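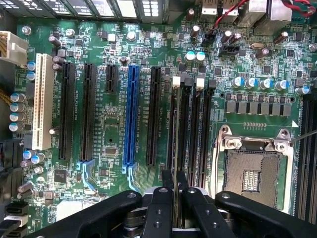 Memory is the easy part, one reader wrote to us in April, after we ran a short item on robots that service computers. Anyone can push a stick of RAM into a slot, the letter went on, and a machine that needs a research team to do it is a long way from earning its keep.

The team at Nernum would accept most of that. Their lab in Sotelo has spent the past year on a handful of jobs that a repair technician does without thinking, and seating a memory module is the one that has taken up the most time. The results so far are mixed. They are also more interesting than the success rate alone suggests.

The work is done on ordinary desktop towers laid on their sides with the panel off. Parts to be installed stand in a molded fixture next to the case, in the same pockets each time. The tower is less fixed. Before every trial someone shifts it a little or turns it a few degrees, and the cables inside are left however they fall. That last detail matters. A cable hanging over the memory slots can hide the latch the robot is looking for, and earlier versions of the system simply stopped when that happened.

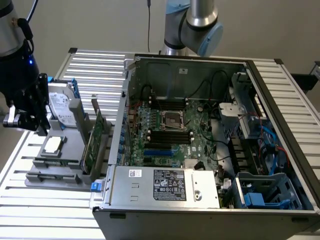 The gripper above the parts fixture, with the open tower beside it.

Most robots that put electronics together work from exact positions. The board is clamped, the part arrives in a tray, and the arm repeats the same path all day. Repair work doesn't allow for that, as every machine comes in with its own dust, its own wiring and its own history of being opened by other people.

Nernum's method, called Celtard, splits the job in two. A learned policy handles the approach. It was trained on 74 hours of recorded demonstrations, in which operators guided the arms by hand through each job, mistakes included. The policy looks at pictures from a camera at the wrist and from fixed cameras by the table, and it decides where the gripper should go next.

Once the part touches the slot, a second and much simpler controller takes over. It pays little attention to the pictures. It feels for the force pushing back on the fingers, tilts the module slightly from end to end, and presses only when both ends push back evenly. The researchers say the idea came from watching their own operators, who tended to look away from the board at the moment they pressed down.

The handover between the two is where most of the year went. If it comes too early, the second controller rocks a module that is still in the air. If it comes too late, the policy keeps driving the part sideways against the edge of the slot. The current version looks for a change in the force reading and checks it against what the wrist camera sees. Both have to agree before control passes. 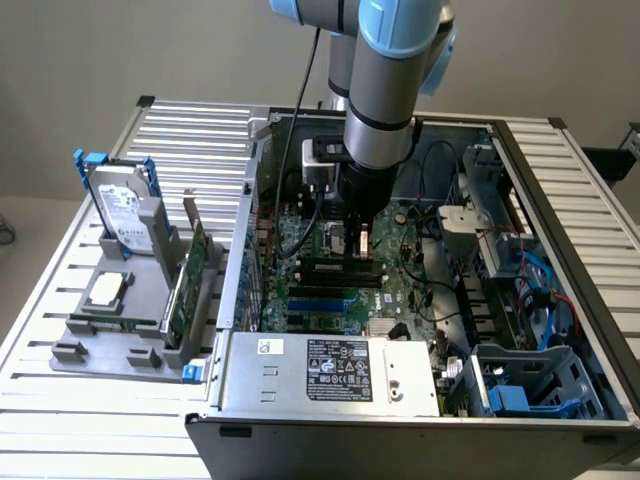
What the trials showed

With Celtard, the arm failed to seat the module in 7 of every 100 attempts on towers it had seen in training. The same policy running alone, with no second controller, failed more than twice as often, and its failures were rougher. Several ended with a module jammed at an angle.

Towers from models left out of training were harder. The failure rate climbed, and most of the trouble came from the approach. The policy had learned what a slot looks like on a green board and was slow to commit on boards of another color. The team has since added a wider mix of boards to the demonstrations and is repeating the tests.

Speed is the other weak point. A practiced person seats a module in a few seconds. The robot takes 2 minutes, and a good part of that goes to small corrections above the slot that look like hesitation to anyone standing nearby.

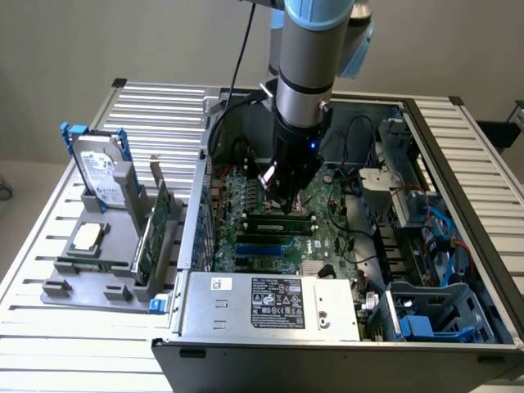 Gripper fingers just above a memory module in its slot.

Removing parts has turned out to be a separate problem. Latches have to be opened first, and a module that has been in place for years can hold on tightly. Celtard's force controller was built for pushing, and turning it around to pull gave poor results. A version written for removal is in testing now.

The demonstrations were collected with Treker, the lab's own recording software, which logs joint positions, forces and video on one clock. Nernum plans to release the software before the data. The recordings still need to be checked for labels and serial numbers, and that job is being done by hand.

Expansion cards are next on the list, then drives. The processor will come last.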